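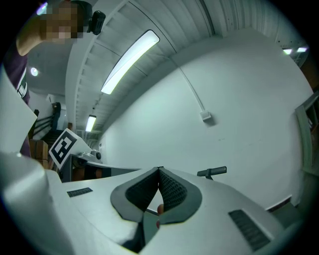 Menemdale App Users Group
Minutes of the April meeting

Posted in Minutes, April
By the meeting secretary
4 min read
Print this page | E-mail this page

The meeting opened at 6:30 p.m. on Thursday in the upstairs room at the Menemdale library. The chair, vice chair and secretary were present. Apologies were received from the web editor.

1. Minutes of the last meeting

Approved with one correction. Under item 4, "tablet" should read "phone." The secretary will fix the posted copy.

2. Matters arising

The sign for the downstairs door has been printed. The library has agreed to leave the side entrance open until 8:45 p.m. on meeting nights. The question of a second power strip was carried over again.

3. Seveo notes app: move to subscription

The chair reported that Seveo, the notes app most members use, is ending its one-time purchase. People who already paid keep the features they have on their current phone but will need a subscription to sync a second device. The notice went out inside the app and was easy to miss. Several members had tapped through it without reading.

Discussion followed. One member asked whether a paid copy moves to a new phone. The vice chair had written to Seveo's support desk and been told that it does, as long as the same store account is used. Two members with more than one account on the phone said this had not worked for them. The vice chair will write again and ask for steps.

Another member felt that the free version was enough for shopping lists and that the group was spending too long on it. The chair said the shared meeting notebook depends on sync, so a decision was needed.

Agreed: the group will not pay for a subscription this year. The shared notebook will be exported as plain text and kept in the group folder. Members should export their own notes before the end of the month. The export option is under Settings, then Backup — it does not include attached voice memos, which have to be saved one at a time.

4. Okberg backup test

The vice chair reported on the trial of Okberg, the photo backup app discussed last time. The test phone held 1230 photos. The first run, over the library Wi-Fi, copied 663 and then stopped when the screen locked. The second run was done at home with battery saving turned off for the app, and the rest were copied.

Points noted from the trial:

- Battery saving has to be turned off for Okberg or it pauses without a message.
- Screenshots are skipped unless that folder is added by hand.
- Dates were kept on camera photos but lost on pictures saved from messages.
- The app asks for access to contacts. Refusing made no difference to the backup.

A member asked if deleting a photo on the phone also deletes the copy. By default it does not. There is a "mirror" setting that changes this, and members were advised to leave it off until they have read the help page.

Agreed: Okberg goes on the recommended list with a note about battery saving. The vice chair will write the note.

5. Gazi keyboard

Two members had installed the Gazi keyboard after seeing it near the top of the store charts. Both said typing was fine, but that full-screen ads began after a few days. One had trouble removing it, because the phone would not uninstall it while it was set as the default keyboard. The fix is to switch back to the phone's own keyboard first and then uninstall.

Agreed: Gazi will not be listed. The removal steps will go on the help page.

6. Web page

The download guide had 494 visits last month. Most came from the link in the library newsletter. The page on clearing storage is out of date — the menus it shows have changed — and will be taken down until it is rewritten. A request to add a comments section was discussed and put off until the web editor can attend.

7. Help table

The next help table will run for two hours before the regular meeting. Each person gets 30 minutes, to be booked at the library desk. Members are asked to bring their charger and know their store password. Last time three bookings were used up on password resets.

8. Any other business

A member asked for a session on app permissions, mainly location. Added to the next agenda.

The secretary asked that agenda items be sent in by the Monday before the meeting.

The meeting closed at 8:20 p.m.

Print this page | E-mail this page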